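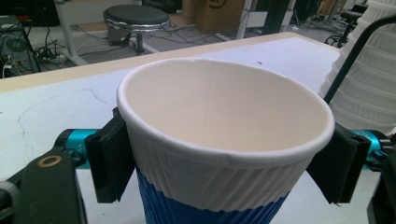 Nov 16, 2022

Charbonneau Students Take On the Paper Cup for the Tiltisar Challenge

Hi, I'm Amrit Cloutier, and I run the after-school robotics club at Charbonneau. I've never written a press release before, so bear with me, because I have good news and I'm going to get through it as fast as I can!

Our club is going to the Tiltisar student robotics challenge this December. We're sending 2 teams, Arkar and Sikgate (they picked the names, I just filled in the forms), and both are entered in the table-clearing event. A robot has to pick up ordinary stuff off a table and put it where it belongs. Cups, mostly. Paper cups are a lot meaner than they look. Squeeze too hard and you've got a crushed cup, squeeze too little and it slides right through.

So the kids have been teaching by hand. They hold a gripper themselves, with a camera on it, close the two fingers on a cup, lift it, set it down, and save the recording. Then they do it again. As of last night the club has saved 408 of these recordings, and the robot learns from them. I'd like to tell you it was exciting every time, but there was a lot of pizza involved.

The two teams don't agree on much. Arkar likes to grab just below the rim, where the cup is stiffer. Sikgate goes lower and slower and swears by it. In our last practice round Sikgate scored 81, the best we've had from either team, and I heard about it all the way to the parking lot.

"I figured the coding would be the hard part," says Nii Dramani, who is on the Arkar team. "Then I spent a whole afternoon just learning how to pick up a cup the same way every time. My mom thinks this is hilarious."

We're holding an open practice before the challenge, and you're all invited, little brothers and sisters included. Doors open at 5 in the club room, and you can try the gripper yourself. The date will go up on the Charbonneau front office board once we have the room confirmed.

We could also use more cups, any size, plain or ribbed, as long as they're clean. Drop them at the front office with "robotics" written on the bag.

Press contact: Amrit Cloutier, Charbonneau Robotics Club, care of the front office.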